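What Is the Cloud, and Should You Believe the Ads?

Grown-ups say their photos are "in the cloud." It sounds as if your pictures are floating over the roof. They aren't. I have looked.

The cloud is other people's computers. They sit in big, plain buildings called data centers, and you reach them over the internet. When you save a drawing to the cloud, a copy travels through wires to one of those buildings and stays on a machine there.

Companies like to make this sound like magic. Brolik, a storage company, says your files are "safe forever." Forever is a long time. How would they know? Computers break, and companies close. A good cloud company keeps more than one copy of your file, in more than one building, and that does help a lot – but it is still a promise made by people.

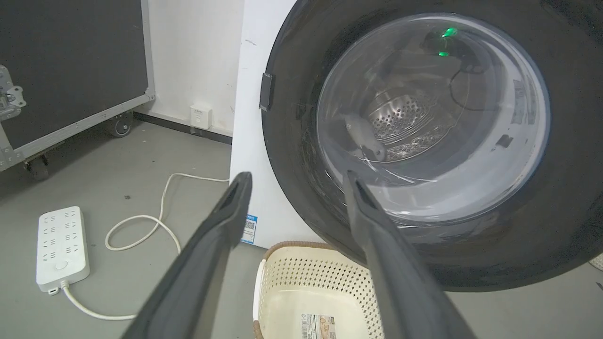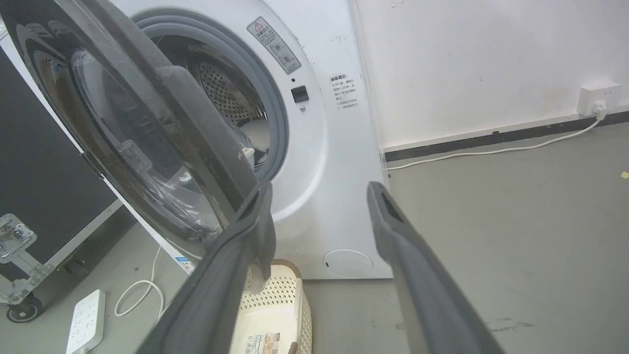
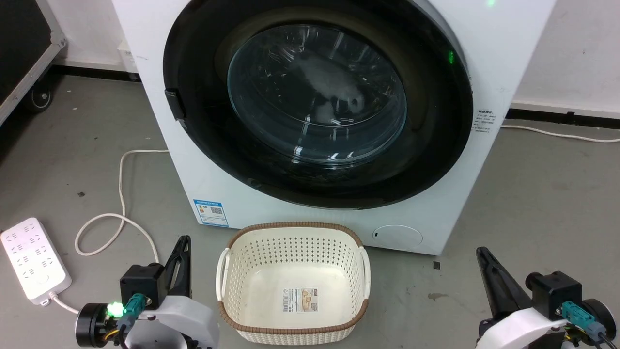
Ketill Þrastardóttir

Then there is the word "free." Say a company gives you room for 100 drawings and you have made 43. Great! Next year you have 145. Now you must pay, or throw 45 of them away. Was it ever free? Sort of. It was free until you needed it.

And what about tests? People who look after cloud computers can take an exam to show what they know. A certificate means somebody passed the exam. It doesn't mean they never make mistakes. In July a worker in Drullavthorpe, with a certificate on the wall, turned off the wrong computer, and the school's homework page was gone for 60 minutes. (The students were very brave about it.)

So should you use the cloud? Sure. I do. But ask some nosy questions first:

Where is my file kept?
Who else can look at it?
What happens if we stop paying?
Do I have another copy at home?

If the answer to the last one is no, ask a grown-up to help you make one. A small drive in a drawer works fine, as long as you remember which drawer.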